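Unetti 2.0 is out, and your gripper can finally stop squeezing so hard

GARKVILLE, 06/11/2021 - I'm Gangadharan Pillai, I run the software side at Nadar, and I get to write this one myself because our usual press person is on leave. So please forgive the chattiness. We're releasing version 2.0 of Unetti today, our grasp planning and control software for two-finger grippers, and I'm very happy about it!

If you've used Unetti before, you know the old routine. You showed it an object, it looked for two flat sides facing each other, and it closed on them. Great for boxes. Round things were another story (tins, tubs, jars, anything with a lid), and our support inbox filled up with them. We closed 233 tickets last year on curved objects alone, and I answered a good many of those personally, sometimes late at night with a jar in my other hand.

Version 2.0 plans curved grasps properly. It fits a rough shape to whatever the wrist camera sees, picks a line through the middle, and then keeps checking the contact on both sides while the fingers close. If one finger touches early, the planner shifts the wrist over a little before adding any force. Ashwin Panicker wrote most of that part, and he rewrote it twice after September, when we all thought it was done.

The other big piece is the training data. The new grasp model learned from 287 household and store-bought objects, recorded from the gripper's own point of view on all kinds of backgrounds. We went heavy on shiny plastic and busy, wrinkled cloth, which used to send our edge finder off chasing the pattern and ignoring the object (I have a folder of those failures and I'm not sharing it). 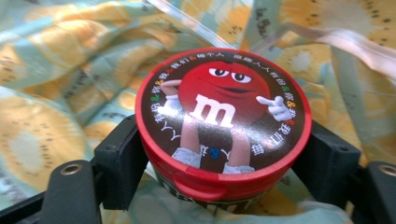

A round M&M's container between the gripper fingers, on kiwi-print fabric.

Printed artwork gets its own treatment now too. A picture on a lid has plenty of strong edges in it, and the old version would sometimes take one for the edge of the lid itself. The new perception step compares the outline over several views before it commits to a width. You can watch it do this in the viewer, by the way, and turn the overlay off if it gets on your nerves.

"I wanted a planner that tells you why it picked a grasp," Ashwin says. "Before, you got a number and a shrug. Now you can open the log and see which contact it was worried about."

A few practical things. Unetti 2.0 loads your old project files, but custom force limits have to be entered again, so write them down before you update. There are 52 ready-made grasp recipes in the box, up from nine. Skunine, our simulator, gets a matching update the same day, and you'll want both, as the new contact logs won't open in the older Skunine. Clear containers are still hit or miss. We're working on them, and I'd rather say so here than have you find out on your line.

The update is free for anyone with a current Nadar support plan. New users can ask for a trial copy through our website, and we're holding open demo afternoons at the Garkville office all through the month. Bring something awkward and round!

Press contact: Gangadharan Pillai, Nadar, Garkville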